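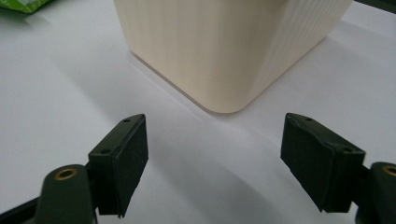 Battery ledgers from Flitum opened to researchers

November
By Arvo Vainio
4 min read

The surviving ammunition and supply ledgers of the Flitum coastal battery have been cataloged and can now be read on request at the Kallio record office. The set consists of 12 bound volumes kept by the battery's stores clerks during the First World War, together with five folders of loose receipts and transport slips.

Until now, most work on the battery has relied on a regimental history written by former officers after the war. That book gives a clear account of the gun positions and the chain of command but says little about supply, and it does not cite its sources. The ledgers record shells received, shells fired in practice, fuses returned as defective, and the condition of the magazine at each monthly check.

The catalog was prepared by Urho Hyvönen, who compared the entries with the published history line by line. He found that the battery is described in print as having four working guns throughout its service. The stores entries show breech parts being ordered for the same gun over a period of months, with no practice rounds charged to it during that time.

"The ledgers do not tell us why the officers left this out," Hyvönen said. "They tell us that one gun was drawing spare parts and no ammunition. A reader should be careful about going further than that until the repair orders are found."

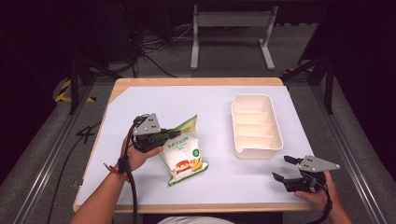
A snack bag and a white divided tray on a table covered with a white sheet.

The volumes came to Kallio from the Tutano depot, where they had been shelved with peacetime building accounts. The spine labels gave only a store number, and the first volume lacks its title page. Identification rests on the clerks' signatures, which match those on signed receipts in the loose folders, and on repeated references to the Flitum landing stage.

Two volumes have water damage along the lower margin, with some loss of the running totals. The daily entries above them are legible, and most of the missing totals can be worked out again from those entries. Hyvönen has marked recalculated figures in square brackets. Gaps in the dates have been left as gaps.

A printed edition of 500 copies is being prepared by Lelletcombe. It will contain a full transcription of the first three volumes, a table of ammunition types, and a list of abbreviations used by the clerks. The remaining volumes will be summarized by month.

Readers who want to see the originals should order them in advance by volume number. The two damaged volumes are issued as copies only. The loose receipts have been sorted by supplier but do not yet have individual item numbers.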